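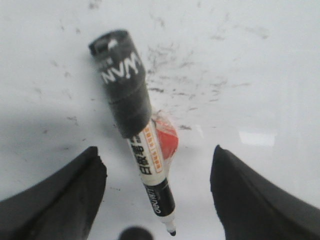

A reader wrote in last month to say that I should stop interviewing people who like meetings and find someone who hates them. So I did! I drove out to Gratberg and sat down with a woman who spent 22 years planning the town's bus routes and asked me to leave her name off, mostly so her old coworkers at Doolan won't call.

She made coffee, far too strong, and we got going.

"I hated every one," she said. "We'd have eight people talking about one bus stop." The stop was the one at Perov, and if you've ever waited there in the rain you know it (no shelter, no bench, a ditch right behind you). It took them until May just to agree on which side of the road it should be on.

I asked what she did all day, then. Rode the buses, she told me. She'd take the 40 out to Jaseck and back with a sandwich and a timetable, and write down where people ran for it. "If they're running, the times are wrong. Or the connection is. You don't get that from a chart."

We got off track for a while — her tomatoes, my car, the price of a monthly pass — and then she pulled out a folder of letters from riders. She'd kept 1,921 of them. Most are complaints, and a few are pretty rude, but one is a thank-you from a man who made it to his daughter's recital because the driver waited.

"I read that one in a meeting once," she said. "Then they went back to the bus stop."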